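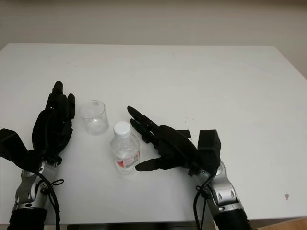 5 February 2024 — cups and bottles

Pouring day! I've been looking forward to this one since we finished the block-stacking set, and I came home still moving my wrists like I was in the rig. The job is small: one clear cup, one little water bottle, two arms, and as many examples of the same motion as I can stand to give. We are at 724 for the pour set now. The whole Harnlow collection is at 3629, so I feel fairly proud of my share.

Mwangi Langat took the first turn driving and I sat at the keyboard marking episodes good or bad. He is smooth. He comes in low and from the side, fingers level, and he waits a beat before closing, and I think that beat matters more than either of us guessed. When I rush it, the model learns to rush it. I watched last week's checkpoint do my own nervous little jab back at me and laughed out loud.

Clear plastic is hard, and that's why I love this set. A clear cup on a white table is barely there for the depth stream, and the bottle isn't much kinder (the label helps, I think). Dusska wants us to put colored tape around the cup. I'd like to hold out until March and see if plain volume gets us there. 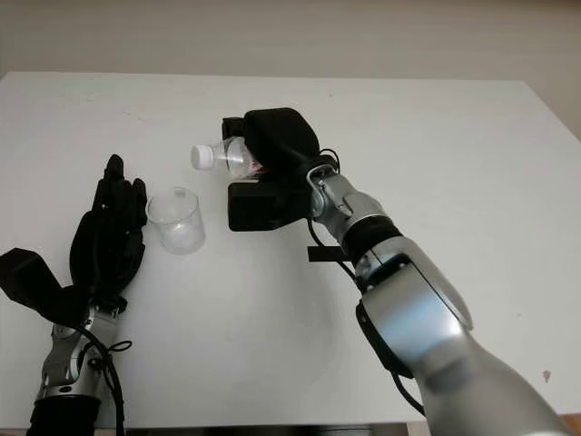 We do the tilt with the cap on for now, so the policy gets the path of the bottle and the place to stop before any water has to land anywhere. Real pours come after that. I kept the left hand up near the cup the whole time, open, because I want it ready to steady things later on without having to learn a new starting pose.

Threw out 5 episodes, all mine, all for wobble. Mwangi said keep 2 of them as recoveries and he's probably right — I'll look at them again with coffee.

To do: move the cup start farther left for the next batch, ask about the sync drift on the right wrist, wipe the table. And get to bed, I have the first driving slot in the morning and I want it to be a good one.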